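Allholm, 8 July 2020 - I'm very happy to tell you that the Stenico Coat Swap is coming back, and this time we're starting in the middle of summer! I run the swap out of our shop, Cerham, and every year people tell me they'd have brought more if they'd had time to go through their closets. So now you've got time.

Between now and the end of the month, bring us up to eight clean jackets or coats per household. You get a ticket for each one, and the tickets are good on swap day in the fall. Last year we moved 300 pieces, and I'd love to see more puffers in the pile (they go fast).
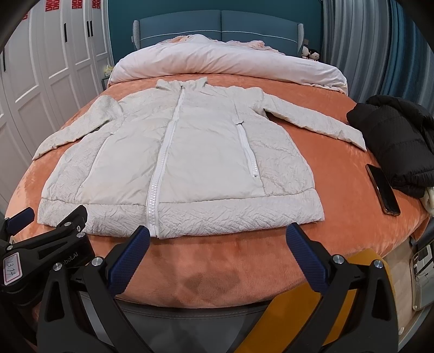 Cream zip-up jacket with a crinkled hem band, laid out flat on a bed.

My own method is simple - zip it all the way up, spread it on the bed, smooth the sleeves, then check the pockets. Please do check them! I've found keys, gum and one very old movie ticket. Fold it loosely after that, so the padding doesn't get crushed.

Drop-off is at the Cerham side door on Vilela Street. We have room for 60 bags on the racks in back, and kids' sizes are welcome too. Questions can go to the shop counter during opening hours.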